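14 February 2024
By the Stolevura cell maintenance group

4.2 Finger wear and the limits of the inspection interval

The vendor documentation for the Loveo gripper gives a service life for the finger pads in cycles. We did not find that number useful. It assumes clean parts held at the same point each time, and the crates at Stolevura are not clean parts. They come onto the rollers with residue on the rims, and the ribs on the long walls mean that a small error in approach changes what the pad touches.

We therefore dropped the cycle count in September and moved to inspection by eye, backed by a pull test on a spare crate. The cell was left otherwise as installed: two-finger gripper, wrist camera, Skerero controller with the stock grasp routine. The pads were wiped down at each shift change and measured once a week with a caliper at the tip and at the middle of the flat face. The log covers 118 inspections.

The wrist camera turned out to be the more practical tool, with reservations. It always has the fingers in view, so a picture of the pads costs no downtime. Figure 6 gives two views from the same cell. In both, the scuffing on the right finger can be made out without removing anything. What cannot be judged from such pictures is depth. A pad that looks badly chewed may still grip well, and we have at least one entry in the log where a pad that looked fine failed the pull test.

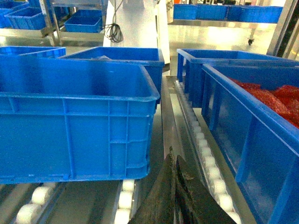
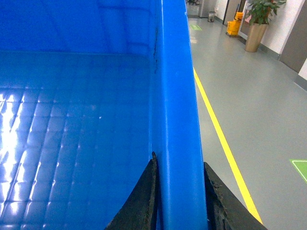 Figure 6. Gripper fingers as seen by the wrist camera. First view: fingers between an empty crate and one holding red material, over the roller track. Second view: fingers closed on a crate wall, with a rough, worn inner edge on the right pad.

It would be easy to read more into the second view than it supports. The worn edge lies against the outside of the wall, and one might conclude that the outer pad always wears first. Our caliper readings lean that way, but weakly, and the fingers were swapped side to side during the trial without the swap being entered in the log until later. We do not think the claim can be made from these data.

The same goes for cleaning. Mishra, the supplier of the replacement pads, recommends a degreaser at 30 degrees. We followed the advice and saw no clear change in the pull test. Perhaps the degreaser helps and our test is too coarse to show it — the spring gauge sticks at the low end — or perhaps a damp cloth does the same job.

Two changes were kept. Pads are now replaced as a pair, even when only one looks worn, and the mounting screws are checked with a torque driver after the first shift on new pads. Neither has been compared against the old practice. They were adopted on the judgment of the people who look after the cell, and should be read as such. The automatic wear score offered with the Skerero software was switched off after it flagged streaks of residue as missing material, and we have not tested a later version.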